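**Subject: Re: [lavell-data] Acceptance rules for the tabletop set**

6th April

Dear list members,

Please find below the reply of the Jusville group to the question raised by our partners at Osero. The earlier message is quoted in part.

> The Toivonen import rejected 15 of the 113 simulated episodes in the last delivery. The log gives "unlisted object" as the cause in every case. Are we to remove everything from the table that the task does not name, or should the object list be extended? We would also like to know whether the wrist view is required for each episode or only for those used in testing.

On the first point, the object list should be extended. The table should not be cleared.
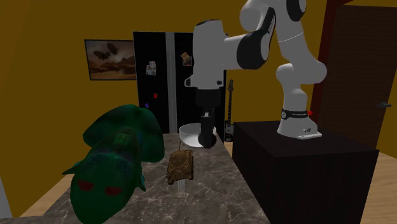 The import check was written for our first release, when each episode contained one object and one container. That is no longer how we collect. A policy trained only on bare tables tends to fail when it meets a furnished room, and the present set is meant to correct this. In the kitchen layout, the arm reaches into the white bowl while a small toy tank and a much larger green creature figure remain on the marble close by. Both figures must be entered in the object list with the role "distractor," and the episode may then be submitted again without being recorded a second time.

On the second point, the wrist view is required for every episode. The room view is useful for checking the path of the arm, but it often hides what lies between the fingers, and reviewers cannot assign a grasp label from it alone.
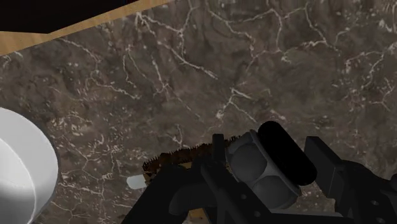

*Close view of the gripper with the brown-bristled brush, kitchen layout.*

Reviewers have asked how to treat objects with thin or uneven edges, such as brushes. Until the labeling guide is revised, please apply the following:

- Mark the grasp as "uncertain" if the point of contact is hidden by the gripper in both views.
- Do not infer contact from a single still. Step through at least 10 steps on each side.
- Record bristles and handle as one object.

Episodes in which the grasp fails should be kept and labeled as failures. We received 4 deliveries in the last round from which these had been removed, and the training split was poorer for it.

Corrected object lists may be sent to the Lavell intake address in the usual format. The revised import check will be announced on this list — please hold any new kitchen episodes until then.

With kind regards,

Data Coordination Office
Jusville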